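The Tuhumury Club Learns to Fold

The robotics club at Prerthorpe meets in a former sewing room, and the ironing boards are still stacked against the radiator. On a wet afternoon in April the heating was off and most of the members had kept their coats on. Two of them were arguing over whether a dish towel has corners.

"It has four when it's flat," said Kartini Hidayat, who teaches physics at the college and has run the club since it began. "Once you drop it, you have to go and find them."

The club is named for the Tuhumury building, where it rents its room by the term. It has 16 members this year, most of them in the second year of an electronics course, plus a couple from fashion and textiles who came for the cloth and stayed for the soldering. They are preparing for Rondamix, a student contest in which a pair of robot arms has to tidy a table: put a few objects where they belong, then pick up a piece of fabric and fold it. Teams get 2 attempts. The better one counts.

Rigid things were dealt with early. By the winter break the club's arms could pick up a can and set it down in a marked spot often enough that the students stopped watching. Cloth has taken the rest of the year. A can has the same shape wherever you put it, and a program can be told what to expect. A towel that has been dropped lands in a new shape each time, with some of its edges hidden underneath.

The students teach the arms by example. One person guides both arms through a fold by hand control, the computer records every joint position along with the video, and a learning program is trained on the results. The club's record stands at 317 folds, kept in a shared folder along with a long text file of complaints. A good deal of that file concerns the green cloth, which is heavier than the others and holds its creases.

"With the thin ones you can get away with a bad grip," Hidayat said. "The green one slides out and you start over."

Money has been a steady worry. The club got a grant of $3,000 from Arkero, a local firm that makes packaging equipment, and nearly all of it went on motors, a computer and a second set of grippers. Everything else was bought cheaply or brought from home. Covering the walls was the textiles students' idea. The first program they trained did well against plain boards and fell apart as soon as someone stood behind the table in a checked shirt. Since then the background has been changed every few weeks, with wallpaper, wrapping paper and old curtains, so that the program gets used to ignoring it.

The strawberry paper went up most recently. Opinion in the club is divided on it.

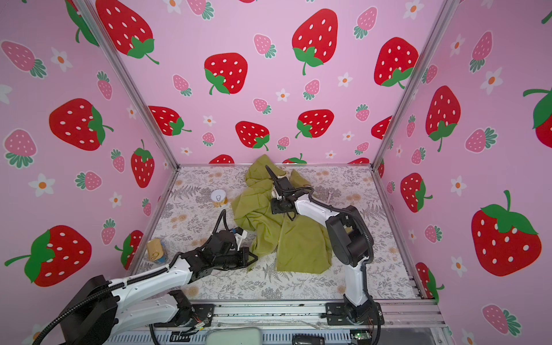 The plan for the last stretch before the contest is to stop adding new objects and work only on the first grip. Hidayat thinks that is where most attempts are lost. If one arm can lift a fold cleanly and hold it, the other has something to aim for. If the first grip takes two layers instead of one, the cloth comes up as a lump and the rest of the run is wasted.

Some members would prefer to work on speed, as last year's finalists were faster than anything the club has managed. They were given one evening to try it. The arms moved quickly and the towel ended up on the floor – twice – and the question was dropped for the time being.

At half past five the room has to be handed over to an evening class. The students saved the day's recordings, switched off the power supply and went back to the argument about corners while they looked for their bags. Hidayat took two of the towels home to wash.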